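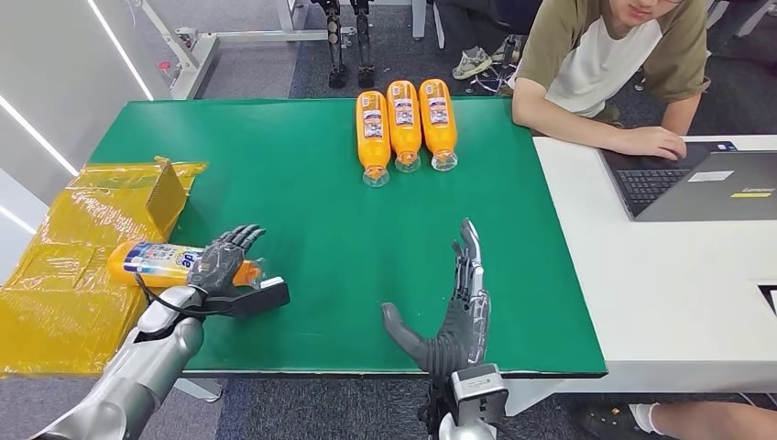

Prekomel bottle handling, progress report to Trilura
Monday, April 7, 2025

We have good news on the two-step grasp. The policy now picks a bottle first and fixes its wrist angle second, and training got so much easier! We recorded 1,421 demonstrations and kept 281 for testing.

Bottles that touch each other are still our hardest case. A finger has to find a gap that is barely there, and small errors push the whole group. The three orange ones lying side by side on the green tabletop are the kind of layout we mean, with the caps all pointing the same way. Chaimongkol labels for this case are finished.

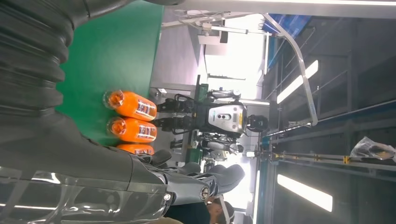

Wrist views are where the new method really shines. Adding them cut our training time to 60 hours, and we love how steady the runs have become. Clear plastic remains tricky, and glare is our main suspect.

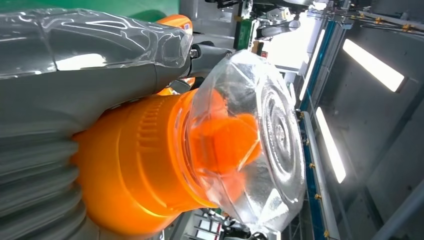 Page 2 of 3

Next we'll collect 200 more demonstrations under the Zekberg lighting plan and rerun the full test. Final results are due in November.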